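## Open day at Jadard: notes for the floor talk

Slides off for this part. Stand to the side of the table, not behind it.

**Opening (2 min)**

Welcome people and say where the exits are. The talk runs 15 minutes including questions. Visitors came in through the Pemel hall, so they have already seen the conveyor line and its fixed arms. Tell them this station works differently: two arms, two fingered hands, one table, and objects that are not held in fixtures.

Say that the objects are everyday items. Shuttlecock toy, bookmark, die, toothbrush, certificate folder. They differ in size, stiffness and weight, and the hand has to change its grip for each one.

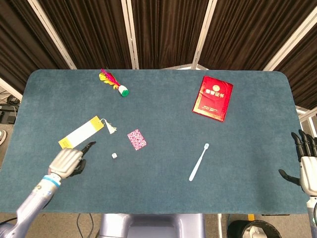

*Kausar Afridi*

**Pointing before grasping (4 min)**

Start with the left hand. Index finger out, other fingers curled, thumb tucked under. Explain that we use pointing as a separate step: the operator can check which object has been selected before any contact is made. The bookmark is a good case to talk through — it is flat, and the tassel on its thin string is the part most likely to catch on a finger.

Then the die. Small, so a fingertip pinch is needed and the position error has to be low. Ask the audience which object they expect to be hardest. Most say the die. In our January trials it was the folder, which is glossy and lies flat on the felt.

**Software (4 min)**

Kobzar handles object selection. Lendosine plans the arm motion and sets the grip force. Keep this short unless somebody asks. If they ask about timing, the planner was updated to build 13 and the old cycle figures no longer apply.

**Questions**

- Safety: visitors stay outside the marked line while the arms are powered. Stop button is with Vsevolod Hordiienko.
- Cost: refer to the front desk.
- Teaching new objects: yes, by demonstration. Offer to show this after the talk.

Hand over to Vsevolod for the live run. Microphone off before walking back to the table.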